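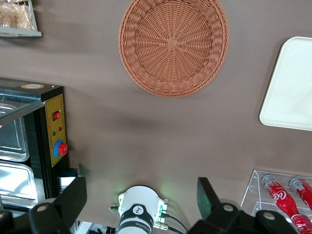 Forums > Catering and Market Stalls > Equipment and Display

Thread: Basket or tray for the counter?

pastrybench
July 19, 2019
We do a small counter at the Meltov hall, tea and bakes mostly, and I'm trying to settle the layout before the next one. There's a black warming cabinet on the left with two steel trays in it, then a flat brown table. On the table I've got a big round woven basket, a sort of terracotta orange, and a plain white tray with rounded corners. The wrapped bakes are in a shallow tray at the back.

Question is whether to put the wrapped stuff in the basket or leave it where it is. The basket looks nicer but I'm wondering about crumbs and cleaning.

oldflourbin
Basket, if everything in it is wrapped. Ours gets a shake outside and a wipe with a damp cloth at the end of the day. Don't soak it. I did that with one in February and the rim came apart.

counterhand30
I'd go the other way. A woven basket holds crumbs in every gap and once it's greasy you won't get it clean. The white tray goes in the sink and it's done. Use the basket for napkins or sugar sachets.

pastrybench
Everything that would go in it is wrapped, so grease shouldn't come into it. Napkins is a fair idea though.

tealady_north
Is it deep? The wide flat ones are fine for buns but small packets slide to the middle and it looks half empty after the first rush. A folded tea towel underneath lifts them up a bit.

oldflourbin
Or turn it over and stand a board on top. We do that for the loaf cake when we want some height.

counterhand30
Wouldn't trust that on a busy day. One elbow and the cake's on the floor.

oldflourbin
Three years and it hasn't gone yet - but we do use a heavy board.

vanlock
Different point. Keep the basket well away from the warmer. Anything wrapped will sweat if it sits next to the heat, and dry wicker isn't something I'd have touching it either. I leave a good 30 cm clear on that side. What make is the cabinet?

pastrybench
Zindereck, bought second-hand for 300. Yellow panel on the front with a red rocker switch and a big red stop button on a blue collar. Two little lights, green and red. Glass lid on top.

vanlock
Not one I've used. We had a Clestmont for years and it was fine until the lid seal went. Make sure you can reach that stop button without leaning over the food. I've seen people stack cups in front of the switch.

tealady_north
Agree with vanlock about the gap. I'd also swap the sides over if your queue comes from the left. You don't want children getting to the hot cabinet first.

pastrybench
The socket is on the left so the cabinet has to stay. I could bring the queue in from the right, there's room by the door.

counterhand30
Then the white tray is the first thing they reach. Put the bakes on that and the basket in the middle for napkins. I still say wicker and food is more work than it's worth.

pastrybench
I'll try it your way first and the tea towel version the time after. We normally take up to 20 packets of shortbread, so it should all fit on the tray.

oldflourbin
Let us know which sells more. My money's on the basket.

We use cookies to remember your login and settings. Accept | Manage

Contact us | Forum rules | Back to top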